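Jimley opens collection programme for household robot training

November 15, 2022

Jimley today announced the start of a programme to gather examples of everyday handling tasks for Breltine, its learning system for household robots. The examples are recorded by trained staff using hand-held grippers, each fitted with a camera. The first stage will provide 3,000 recordings and will run until March. 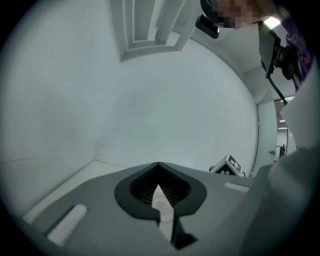 Does a robot need to be present while the examples are recorded?

The staff member carries out each task with the hand-held gripper, and the recordings are passed to the learning system afterwards.

Work is divided among 12 members of staff, who will cover 78 tasks between them. All recordings are checked by Balogh before they are accepted, and failed attempts are kept in a separate set.

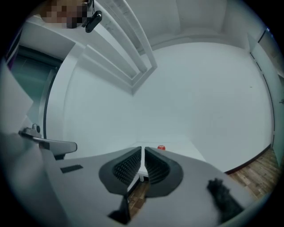 The same tasks will later be repeated in 26 homes made available through the housing association Kindside, so that the system is not trained on a single type of room. Residents will receive written notice before any visit.

"We would like each task done at an ordinary pace, by people with different habits," said Lempi Lindqvist, Head of Data Collection at Jimley.

Enquiries should be addressed to Ákos Kelemen, Press Office, Jimley.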